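Sostetti Furniture Wax - Section 4: Bringing a Tired Tabletop Back

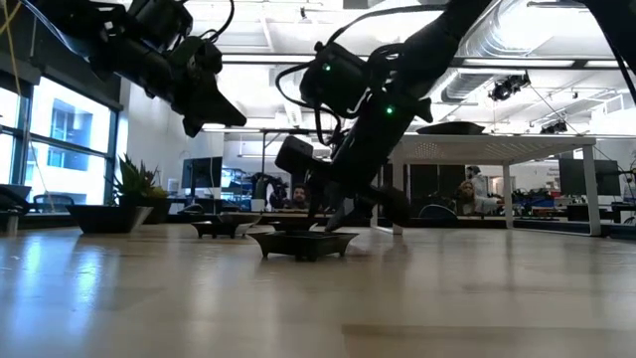
I get more mail about this part of the guide than any other, so I rewrote it on July 22, 2022 and tried to put in everything people ask me. It covers a table that's sound but dull, with an old finish you want to keep. The look I'm after is a honey-colored wooden top with enough gloss to catch long pale reflections from the lights and windows, and the grain still showing through. If you like a flat, dry look better, skip to Section 5 and use the Ren paste, which goes on the same way but never gets buffed past step 8.

What you need
One tin of Sostetti wax (the 500 gram tin does a big dining table with plenty left over)
Nurkatia wood soap, or any mild soap without bleach
Two old cotton T-shirts, cut up
A gray finishing pad, the softest you can find
A soft brush for the edges - a clean shoe brush is fine!

Before you start
Test the wax underneath the table first. Rub a little on, leave it overnight, and look at it in daylight. If the old finish has gone sticky or cloudy, stop right there and go to Section 7, Problems.

CAUTION: The wax has solvent in it. Open a window, keep it away from the stove and any pilot light, and don't leave the lid off while you go answer the phone (I've done it, and the whole house smelled until supper).

Steps

1. Clear the table and wipe off the crumbs and dust with a dry cloth.

2. Mix a small squirt of the soap into a bowl of warm water. Wring your cloth out hard. You want it damp and no more than that, especially near any joints or leaf seams.

3. Wash the top with the grain, then go over it again with plain water and dry it right away. Old polish can leave a gray film on the cloth. Keep going until the cloth comes up clean.

4. Let the table stand overnight. In April, when my kitchen is damp, I give it two nights.

5. Rub lightly with the gray pad, always with the grain. You're only knocking down the roughness. If you see bare wood you've pushed too hard, and you'll need the touch-up steps in Section 6 before you go on.

6. Wipe off every bit of dust. Scoop out some wax the size of a walnut, fold it inside a piece of T-shirt, and squeeze until it starts to come through the cloth.

7. Put it on in small circles, doing one patch at a time, then finish each patch with a long stroke along the grain. Thin, thin, thin! If you can write your name in it, there's too much on there.

8. Wait 13 minutes and buff with a fresh piece of cloth. My neighbor Sumeya Tamiru waits longer and says it comes up shinier, but her dining room is a lot cooler than mine.

9. Do the edges with the brush, then buff those too.

10. Leave it alone until the next day and put on a second coat the same way. Most tables are happy with two.

NOTE: Streaks that show up only when you look across the top toward a window are nearly always leftover wax. Warm the spot with your hand, buff again, and check it from the other end of the table.

CAUTION: Spread used cloths out flat outdoors to dry before you throw them away. Never wad them up in the trash - they can heat up by themselves and catch fire.

Aftercare
Use coasters and placemats for the first two weeks while the wax hardens. After that, dust with a dry cloth and rewax when water stops beading. Please don't use Coma spray polish over the top, it softens the wax and you'll be back at step 1. To order more, the part number for the large tin is 1254.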